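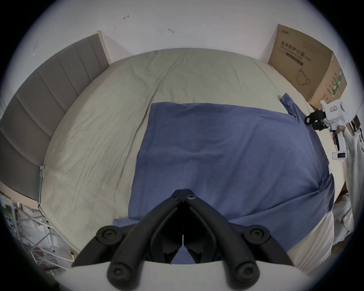 blue on the bed, currently

ok so I have been asked (twice!) how the great language project is going, so let's do a thread. For anyone new, I decided in October that I was going to learn Thai properly, after years of knowing how to order noodles and say sorry

1/ I started with flashcards because everybody starts with flashcards. The deck I picked has 2000 words in it. I know 339 of them. I know the word for "customs declaration" and I could not tell you how to say "spoon"

2/ The tones. Oh the tones. My teacher, Orathai, is the most patient woman alive and she still put her hand over her mouth when I tried to say I had a new shirt. I don't know what I said. She wouldn't tell me

3/ Best thing I did was drop the app and sign up for the evening class at the Medrano library. It's six of us and a whiteboard that doesn't wipe clean, so last week's vowels are always sort of haunting this week's vowels

4/ Nimal sits next to me and he's way ahead because his in-laws only speak Thai at dinner. I asked him for his secret and he said "fear"

5/ Reading is going better than talking, which surprised me! There are no spaces between words and I thought that would finish me off, but after a while your eye starts catching the little chunks. I read an entire shampoo bottle on the train. Took me from Etthorpe to the end of the line

6/ Things I wish I'd skipped: the grammar book that weighs as much as a cat, and the podcast where two guys laugh at each other's jokes for half an hour and then teach you "umbrella"

7/ Things I'd do again: kids' cartoons with the sound way up, labels on everything in the kitchen (so yes, I know "spoon" NOW), and leaving voice messages for Manee, who sends them back with my mistakes sung to me

8/ People keep asking if you need to be good at music to hear the tones. I was asked to mouth the words in school choir, so I really hope not. It helps me to hum the sentence first and put the words in after. I look odd on the bus

9/ Next up is a short talk in front of the class on 25th April, topic is "my neighborhood." Mine has a bakery and a very loud goose so I think I'm set for material. Somebody please teach me the word for goose

10/ If you're learning too, tell me what's working for you, and what you're reading. I'm out of shampoo bottles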